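The Case

Joyce Mfaume had been at the Merkton branch of Idico for 8 years when the cases started coming back. They came in ones and twos through August, in padded mailers, each with a return slip folded inside. Most people had written the same thing on the slip. The part would not sit back in once it was out.

She opened them at the long table in the back, the one made of two tables pushed together, and sorted the slips by town. Novham had sent the most. She had a cousin in Novham and wondered if he had bought one. He bought most things once.

Rhun Humphreys came in a little after four with his coat on.

"Is it bad?" he asked.

"It's the tray," she said. "The shape is wrong. You can get the part out fine. Then you go to put it away and it sticks up and the lid won't shut."

"All of them?"

"All the ones I've opened."

He picked up a slip and read it and put it down again. They had ordered 4,000 from the molder. Joyce had signed for the first 1,000 herself, on a wet morning, with a pen that didn't work until the third try. She had opened one of them that day. She had looked at the outside and the hinge, and run her thumb around the corners, and closed it.

She hadn't taken the part out. She thought about that now, while Rhun looked for somewhere to put his bag.

"I'll call Mutiso in the morning," he said. "They made the mold, they can look at it."

"They'll say we approved it."

"We did approve it."

He left the light on for her and went down to the street. She heard the door, then the bus. She put the slips in an envelope, wrote the number of them on the front, and cleared a space on the table. She opened one more case and laid it flat, lid and all.

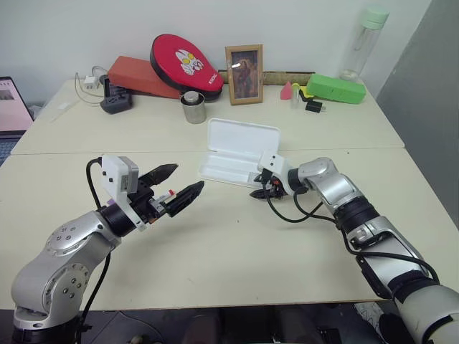 Anselmo Chávez thought she should leave it alone until the morning. He told her so over the phone, with a television going behind him, and said that a case was a thing people threw in a drawer, and that by Christmas they would all be using rubber bands.

"They paid for a lid that shuts," Joyce said.

"They paid for what's in it."

"Then why send it back?"

He didn't have an answer to that. He asked if she had eaten, and she said she had, and he said he would see her tomorrow. She hung up and stood for a while with her hand on the phone.

Before she went home she got a nail file from her purse. She took a spare case down from the shelf and worked at one side of the tray, a little at a time, blowing the dust out as she went. It took most of an hour. The white plastic went rough where she filed it. When she set the part in, it went down with a small click, and the lid closed over it - not well, but it closed.

She wrote on a slip, "left side, file down, see me," and put it inside. Then she put the case on Rhun's chair, where he would have to move it to sit down, and turned off the light.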